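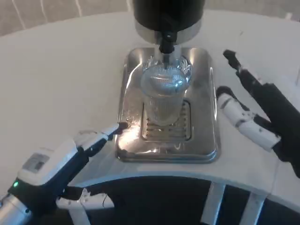 My daughter plays handball for the under-15 team of Groltinach, and for three winters I have driven her to matches on Saturday mornings. I mention it first so that the reader knows I am not neutral. I am a parent, I sit on the hard bench like the others, and I have shouted things at referees which I regret.

What I want to argue is simple. In youth handball every player who is written on the match sheet should play at least a part of each half. It should be a rule of the league and not a wish in a leaflet.

At present the coach decides alone. In our last match against Juvasgate we won 29 to 24, and three girls of our team did not enter the court for one second. They warmed up, they clapped, they carried the bottles, and they went home with dry shirts. One of them had travelled 50 kilometres because she lives with her father every second week.

I do not blame our coach. Mathias Schnyder is a patient man and he gives his evenings for very little money. When I asked him, he answered me openly. "If I change the line and we lose by two, I get six messages before I reach my car," he said. I believe him, and I know some of the parents who write these messages. But this is exactly why the decision should be taken away from him. With a rule, both benches have the same duty, and no coach must defend himself for being fair.

The usual answer is that sport is competition, and children have to learn it early. I grew up with this idea and I do not find it stupid. A girl who trains more should play more, and under my proposal she still would. I ask for ten minutes in each half, out of 25. The strong players keep the larger share of the match, and they also keep the last minutes, when it is most exciting.

A second answer is more serious. Chia-hao Tsai, who coaches the boys at Royer, told me that a weak player can feel worse on the court than on the bench. Everybody sees the mistake, the other team runs to her side again and again, and she cries in the changing room. I have thought about this for a long time. He is right that it happens. Still, I think the mistake is so heavy because it comes in the only three minutes she gets. A player who knows she will come back after the break can lose a ball and forget it.

There is also the matter of money, which we discuss too little. Our family pays 300 for the season, and the family of the girl who never plays pays the same 300. Last year the club had 63 children in the youth teams. In March, when the forms for the next season are sent out, it is mostly the forms of the bench players that do not return. Then in the older age groups we have not enough people, and we must join with Vadetti to make one team – and everyone at the meeting asks where the girls have gone.

I know that a rule needs control, and our referees are often only 16 years old. They cannot also watch a list. But the table already writes down goals, cards and time penalties, and one more column is possible. For the first season I would accept no punishment at all, only that the minutes are published next to the result. Parents read these pages very carefully, I can promise that.

My daughter, by the way, is against me. She is left-handed and plays almost the full match, and she says that ten minutes would be too much to give away. We had this discussion in the car after Juvasgate, with one of the three girls sitting in the back beside her. The girl looked at her telephone and did not say anything. I would have liked to hear her opinion, but I did not dare to ask for it.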